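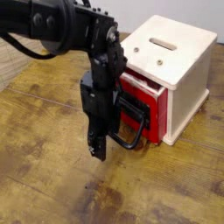 Carol Lambert wrote in to say that the sanitizer at the three-compartment sink was testing weak again, that the strips were nowhere near 200 ppm, and that she did not want to hear it was the strips, as she had opened a new vial that morning.

Ticket 1666
Customer: Tastness, store 1617
Equipment: Prins wall dispenser, single product, back kitchen
Product: Jedow quat sanitizer concentrate
Opened: Monday, June 29, 2020
Handled by: Gulance service desk
Status: Closed, follow-up scheduled

Problem as reported

Sanitizer bucket and third sink both test below range. Strip barely changes color from the yellow pad. Same complaint from the same store earlier in the month, closed after the jug was swapped. Carol says it was fine for a few days and then went weak again. Staff are mixing by hand from the jug in the meantime.

First reply (Thijs Verbruggen)

Please stop mixing by hand straight from the jug unless you are measuring it and testing each batch. Too strong is also a violation and it leaves residue on the cutting boards. If you have to mix by hand tonight, use the dosing chart on the label, measure into a full sink, and test before anything goes in.

Could you check the following and write back:

Is there concentrate in the jug, and is the pickup tube reaching the bottom?
Is the water at the dispenser turned all the way on?
Is the water going into the sink hot, cold or mixed?
Is there soap foam in the third sink when you test?
What is the expiration date on the strips? Please read it off the vial, even if it is new.

Reply from store

Jug is over half full. Tube is at the bottom. Water valve is open. They fill with whatever comes out, and it feels lukewarm. No foam, the rinse sink is changed every hour. Strips are good into next year and they are the right kind, for quat and not chlorine. Carol adds that the evening crew got the same result as the morning crew with a different vial, so she would like to move past the strips.

Second reply (Thijs)

Agreed, we can leave the strips alone. Lukewarm is fine for this product.

Next thing to look at is whether the dispenser is drawing concentrate at all. Take the jug off the shelf and set it where you can see the clear tube. Press the button and watch the liquid in the tube. It should climb without a break and stay up when you let go. If it climbs and drops back when you release, the foot valve at the end of the tube is not holding. If it climbs with bubbles in it, air is getting in somewhere between the jug and the dispenser. If it does not climb, call the desk and we will send someone.

Reply from store

It climbs and then drops back. There are also some bubbles near the top. When they hold the button a long time the strip comes out a little darker at the end than at the beginning.

Note to file (Sanne Van der Linden)

Took this over from Thijs at shift change. What they describe fits a bad foot valve. Every time the button is released the product runs back to the jug, and the first part of the next fill is plain water. A short fill such as a wiping bucket gets hardly any sanitizer. The full sink gets more but still ends up low. Swapping the jug earlier in the month would have reseated the valve for a while, so that explains the few good days.

The bubbles bother me. A foot valve on its own should not put bubbles near the top. Asked Baptiste Lacroix to go out with both parts. He had a stop nearby already.

Site visit (Baptiste)

Arrived after the lunch rush. Tested the third sink as found, low. Tested tap water by itself to be sure the strips read zero on it, and they did.

Foot valve: ball was stuck partly open with dried product and a bit of label paper. Someone had torn the jug label and the scrap had gone in. Replaced the valve and strainer.

Supply tube: slit just under the barb where it joins the dispenser. Tube was too short, so it got pulled tight every time a jug was changed. Cut a new length with some slack and clamped it.

Metering tip: correct color for this product, not clogged. Left as is.

Water side: inlet screen had grit in it. Rinsed and put back. Flow is better. Also ran a 2000 mL pitcher through before and after to have a comparison. Before, low. After, 200 on the strip. Filled the sink and tested at the start, in the middle and when full. All three matched the 200 block on the color chart.

Moved the jug to the lower shelf so the tube does not pull. The spare jug had been stored next to the fryer oil and I asked them to put it with the rest of the chemicals.

Message from store

Carol asked what she is supposed to write in the sanitizer log for the days it was low. The log has a number in every box for the past two weeks and she does not believe most of them. She has the county coming in July and would like it to be right.

Reply (Sanne)

Please don't change the old entries or fill in anything after the fact. Draw a line under the last one, write the ticket number, and note that the dispenser was out of range and has been repaired. Start fresh from today. Inspectors see this often enough and a note with a service record behind it is better than a clean page. I will email you Baptiste's visit sheet so you can keep it in the binder.

For anything washed today before the repair, run it through again. What to do about earlier days is for your own food safety lead to decide – we can only tell you what the dispenser was doing.

Follow-up

Jaruwan Kaewsai called the store two days later. Opening and closing tests both in range. The tube stays full when the button is released. Carol asked for a second foot valve to keep on the shelf, added to the next Jedow delivery at no charge.

Jaruwan also asked for the other dispenser at the bar to be looked at on the next routine visit, same model and same short tube. Baptiste has it on his July list.

Closed by desk. Reopen under the same number if the strip reads low again.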